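**Scheduled posting limits on member accounts**

The Hollis Business Network advises members that the limit on scheduled posts in Pomo will change on May 4, 2023. Standard accounts may now hold 100 posts in the queue at one time, and organisation accounts may hold 200. Posts already in the queue are not affected.

Members who manage more than one page should note that the limit applies to the account – not to each page – and that drafts are not counted. A post that is moved back to drafts loses its publishing time and must be scheduled again.
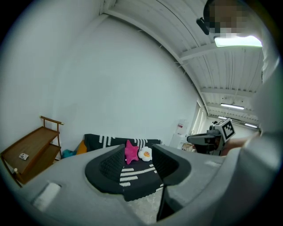 Posts shared from Kanorar will continue to appear in the queue under the name of the person who connected the two accounts. Where that person has left the organisation, an administrator should remove the connection and set it up again before the end of September.

The network's own page has 3,560 followers. Requests to have an event shared there should be sent to Pauline Catterall at the Pusby office at least 2 working days ahead.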